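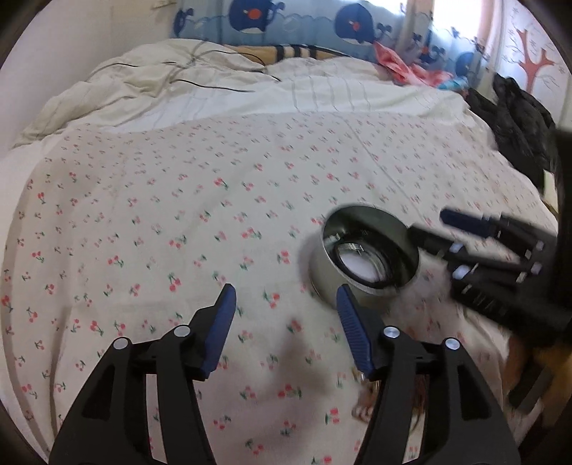 How to Pack Pots and Lids for a Move
By Simão Abreu

Posted March 19, 2023

Pots take up a lot of room in a box, and most of that room is air. Put the lids inside them and you can usually get a small kitchen's cookware into two boxes. I did ours in February, when we left the apartment on Enetholm, and this is the order I worked in.

What you need

Small moving boxes
Packing paper
Dish towels you were going to pack anyway
Painter's tape and a marker

Pick a place to sort

Kitchen counters fill up fast during a move. A made bed works better. It's wide, you can walk around most of it, and a pot set down on a sheet won't get scratched. Wipe the bottoms of the pots first. If you have a light-colored or printed sheet on, lay an old towel over it for anything that has been on a gas burner.

Match the lids

Bring out every pot and every lid before you wrap anything. Try each lid on its pot, then take it off and put it with that pot. Lids without a pot go in a separate pile, and you can decide about those at the end. I had a glass one left over from a set my mother bought in 1980 and gave it away.

Put the lid in the pot

Small pots: Set the lid inside at an angle. A lid that fits the rim won't lie flat at the bottom, and it doesn't need to. Crumple a sheet of paper under it and another on top so it can't rattle.

Medium pots: Turn the lid upside down over the opening with a folded dish towel between the two. The knob points into the pot. Run one strip of painter's tape across the top.

Large pots: Put a wrapped small pot inside, lid and all, and fill the gaps with towels.

Glass lids get two layers of paper each and stand on edge along the side of the box. Don't lay them flat in a stack.

Load the box

Heaviest pot at the bottom, handles turned toward the corners. Stop when the box reaches 50 pounds. Fill the top with paper until the flaps close flat, tape the seam, and write "pots" on two sides.

Keep one small pot and its lid out of the boxes. You'll want it for eggs or soup on the first night, and it can ride in the car with the bedding.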